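Visit report: the Drusier shared workshop

Members of the Asholm Makers' Association were received last week at the Drusier workshop, a shared building used by hobbyists and small clubs from across the district. The visit had been under discussion since October, when our own members voted to look more closely at how other groups manage large projects over several years. Ten places were offered and all were taken.

The workshop pays its way through subscriptions and holds 51 full members. Benches are let by the month, and the larger bays are kept for group builds. We were shown the metalwork room first, then the electronics benches, where a good deal of the wiring for the group's main project has been done. The project is known as Rarnimine. Its purpose is to have a two-armed robot pick goods from a shop shelf and carry them in a basket, using parts and software that a club can maintain for itself.
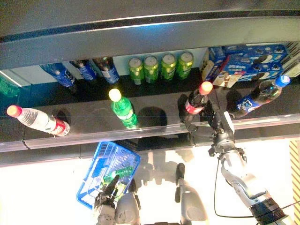

Asholm, Fri 10 April

The shelf bay is the part of the building that drew most questions. It is stocked with ordinary drinks and snacks, among them green cans and blue boxes of biscuits on the upper tier, with a clear plastic price rail along the front of the black shelf below. The robot takes a cola bottle in its right hand, just below the label, while the left holds a blue shopping basket by the handle. Bottles are set both upright and on their sides, and the group regards the latter as the harder case.

Our hosts were frank about the state of the work. The log for the present version of the hand control lists 1,547 attempts, and the group intends to make a further 1,000 before changing anything of substance. Clear bottles remain troublesome. The basket arm was rebuilt over the winter after a fault in the shoulder wiring, and its cable runs are due to be done again.

Software is kept separately under the name Shboul and may be used by any member who has completed the safety induction. That induction lasts 2 hours and covers the emergency stop, the marking of the working area and the rule that two people must be present whenever the arms are powered. We were given a copy of the rules and have placed it in the Asholm library.

The afternoon closed with a discussion of costs, storage and insurance. Drusier has agreed to lend us its bench booking forms, and a return visit to Asholm has been offered. Members wishing to help with the arrangements should leave their details at the front desk.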